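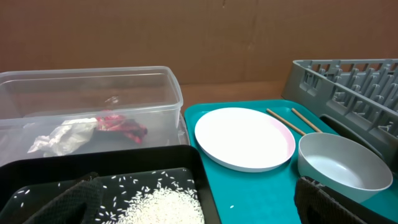 posted by the teleop person, Ostgate lab
2018-04-27

Rice again. Seven demos before lunch, all by remote, wrist view only on my screen. Scooping out of the black tray is the bad part — you come in too steep and the fingers just plow. Bowl is easier. Chopsticks I'm leaving alone for now, they roll when I nudge them.

Threw out two takes becuase I paused too long and the Mowat model learns the pause. Total is 196 now. Need to slow down near the plate. More tommorow, wrist hurts — mine.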